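Tidying spare cable around a wall-side device

These notes cover a flat device kept against a wall, with more lead than it needs. Switch off and unplug at the socket before moving anything.

1. Sort the slack

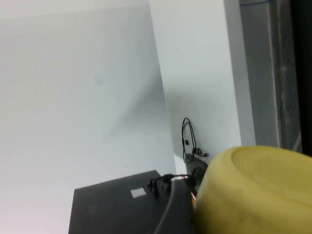

Spare lead should be wound in wide loops, never folded tight. Bontu Wako's rule at Grollus is a loop no smaller than a saucer. A long oval hung low on the wall, like the black one over the bracket or box, keeps most of the length off the work surface. Leave the plug ends at the bottom of the loop, where they can be reached without undoing it. Tie the coil in 2 places.

2. Clear the top

Leads that cross the top of the device should be moved to the back or side. Keep any label readable. Leave a gap of 50 mm behind the plugs so that they are not bent against the wall.

3. Put loose items away

Cylinders, tubs and rolls go on the Avach shelf, flat end down. Do not stand them on leads.

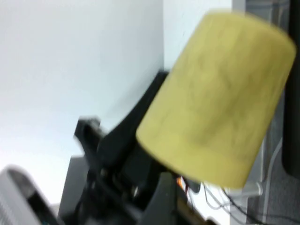
Yellow cylinder, held at a slant near the wall.

4. Check

Plug in again and tug each lead lightly. Repeat every 12 weeks, or after any move.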